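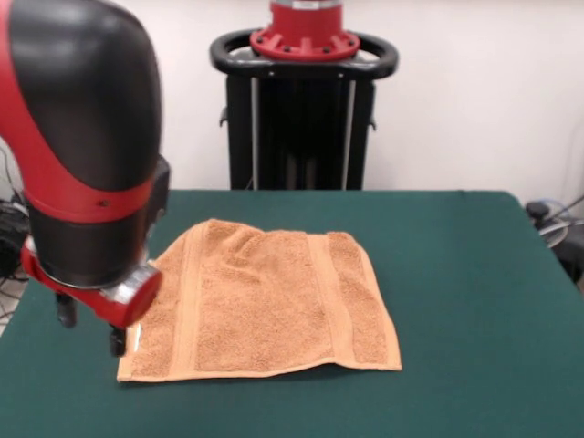 What does the Skellach folding kit come with?

The kit comes with the gripper, the Fluseo software, and a first month of remote help from Draleo. The arm is leased separately.

I'm copying that off the back page of their brochure so I stop asking poor Dexter the same thing. I asked him twice on the phone and again in the parking lot, and each time he told me very patiently, and each time I walked away thinking the arm was part of the price. It isn't. The price on the front page is for the kit.

Got home after seven with a headache from concentrating and a paper sack of rolls from the bakery next to the train station, so supper was rolls and the end of the lentil soup, and now I want to get this down while I still remember it. April has been one long string of salespeople at the laundry (the man with the water softener was here two hours!) and if I don't write things in this book they all run together.

So, Draleo. I liked them more than I meant to. I had expected a showroom with coffee in tiny cups and got a plain work room with a tile floor, cables everywhere, and a lot of laundry, which made me feel right at home. Dexter Sebastian is the one I've been emailing since February. He's taller than he sounds. He shook my hand, put my coat on somebody's desk chair, and said we could start with whatever I liked, and I said towels, please, because towels are what we do. The Pascual contract alone is bath sheets and hand towels all week long, and if a machine can't do a hand towel then I don't need to hear about its other talents.

The first thing I learned is that it's slow. I'd watched the little film on their website probably a dozen times and I now suspect that film was sped up, and when I asked, Dexter said right away that it was, and that it says so in the corner (I looked when I got home, and it does, in gray letters on a lighter gray). One hand towel took 75 seconds from the arm starting to come down to the arm going back up. Marisol at our long table can do one while telling you about her sister's divorce. But Marisol also goes home at four, and her wrists have been bothering her since Christmas, and the arm would presumably keep going all night with the lights off, so I am trying to be fair about it.

The second thing is the edges. I hadn't thought about it before, but we all find the edge of a towel without looking, by feel, and Skellach has to find it by sight. It likes a towel laid flat on a dark cloth. Dexter kept saying "contrast," and I kept nodding. When the hem lay nicely it went right for it and pinched it up neat as you please, and I said "oh!" out loud like somebody's grandmother, which I suppose I am. When the hem was turned under it had more trouble, and twice it closed on nothing at all and had to back up and look again. It never seemed to mind. I found myself rooting for it.

We did 54 tries in all, counting the bad ones. I kept a tally on the back of my parking receipt because I promised Leonard I'd bring home numbers and not just a feeling. It finished four in a row without any help right before lunch and then fumbled the very next one, so I don't know what to tell him about that. My tally has a mustard stain on it where the total of clean folds should be. I've asked Dexter for his log.

After lunch I asked to see other things, since the brochure says "mixed household items" and we get plenty of those from the walk-in counter.
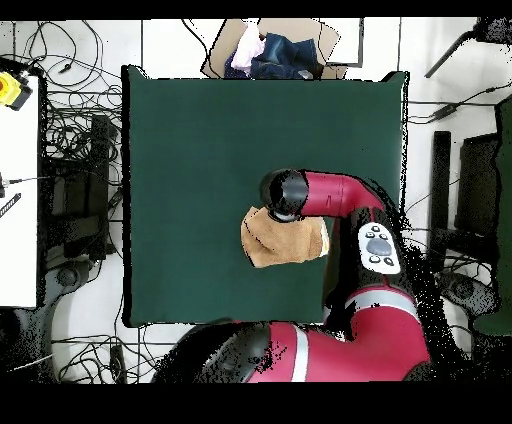 The Skellach gripper over the mat, with the jeans and the pink cloth on the cardboard behind.

I'll say this for Dexter, he didn't steer me away from the hard stuff. I asked about jeans and he said jeans are "on the list," in the tone my son used to use about his algebra, and that the version of Fluseo I'd be getting is meant for towels, napkins and pillowcases. Small soft cloths are where they've put most of their time. Denim is heavy and stiff at the seams and wants to swing when you lift it. Fine. I'd rather hear it in their building than find it out in mine. But then they ought to fix the brochure, and I told him so, and he wrote it down.

Things I meant to ask and forgot: what happens when the power blinks, which ours does whenever the big extractor kicks on. Whether lint bothers it. Whether the dark cloth on the table has to be theirs or if I can get a few yards from the fabric store. And whether it can stack, because a folded towel still has to go on a pile and a pile has to go on a cart, and I watched it fold all day without once thinking to say, and then what?

The stop button I did ask about, first thing, because of Teddy being in and out after school. Dexter let me press it myself. The arm stopped. I pressed it again later when he wasn't expecting it, just to be sure, and he was very nice about that too.

The money is 400 a month for the kit and then the arm lease on top, and the lease figure he has to send me because it depends on how long we sign for. I don't want to sign for long. Leonard will say we could have another part-timer two afternoons for that, and he'd be right, if we could find one, and we've had the card in the window since before Thanksgiving.

What I'd like is for them to bring it to us for a couple of weeks and set it up on the short table by the dryers, with our towels, which are older and thinner than theirs and have been bleached half to death. Dexter thinks they could manage that in the summer. I'll write to him in the morning. Also need to call about the boiler inspection, and I left my umbrella over there.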